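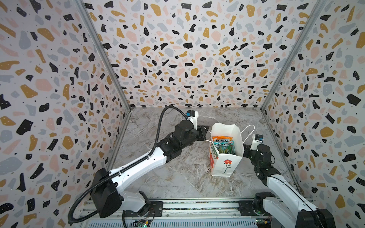

Gift bags and other small miseries
2021-06-23

Spent most of the day at Ferthorpe watching two robot arms have a go at a paper gift bag, and I've come home with Opinions. Roxana Moldovan asked me last month whether a machine could do her gift table at the shop (she does 266 bags in a good June, poor woman) and I said oh, surely by now! Well. I'm less sure tonight.

The trouble is that a paper bag gives you so little to hold on to. The sides buckle if you squeeze, and those twisty cord handles flop wherever they fancy. I can do one while talking on the phone and eating toast. An arm has to work out where the cord is, get hold of it, steady the bag with the other hand and not crush the lot.

And then the sweets – Fox's packets, Mint Blossom and the Fruits ones, all crinkly and shiny.

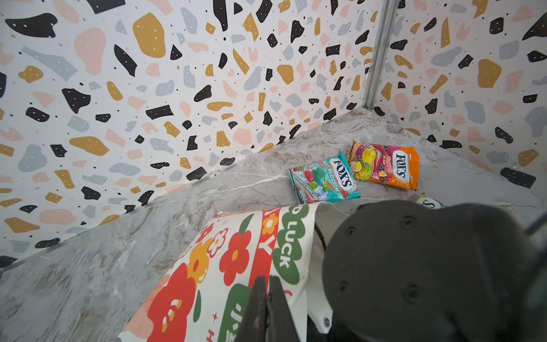

Laurențiu reckons packets are the easy bit and I'm fretting over nothing. He'd happily put a pair of arms on the packing bench tomorrow. I think he's forgotten what a bag is like when it's lying flat and you need it standing up with its mouth open, which I still make a mess of myself half the time.

So would I have one at home? For socks, maybe. For the washing up, not with my nan's plates. I told Roxana to keep her Saturday girl for now and ask me again in 2 years, and she said she'd rather have the robot because it wouldn't want the radio on.

Must ring Floarea about the ribbon.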